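13 min read · 2 comments · 397 shares

4.2 Mixed storage in open containers

Small electrical items were the hardest group to sort in the Dircombe households. Most people had no fixed place for them. Chargers, leads and spare parts went into whatever container was near at hand, and they stayed there until someone needed one. Maddocks calls this "holding storage" — a term we keep in this paper.

Open buckets were used more often than lidded boxes. They are easy to drop things into and hard to search, as the contents settle into one mass and similar colors hide each other (Figure 3).
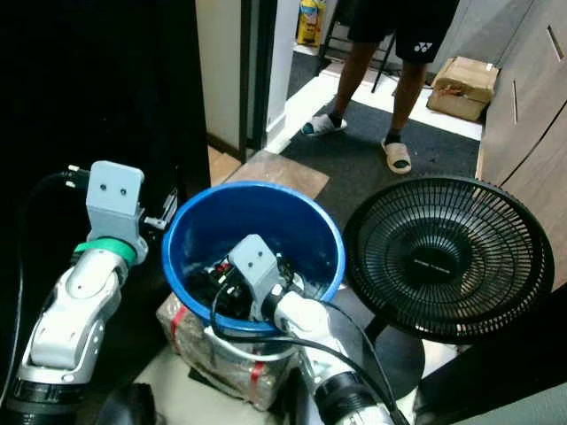 Figure 3. Black items gathered in a blue plastic bucket, with a small red and white part among them.

4.3 Time spent searching

Search times were logged separately for open and lidded containers.

We use cookies to improve your reading experience. Accept | Manage settings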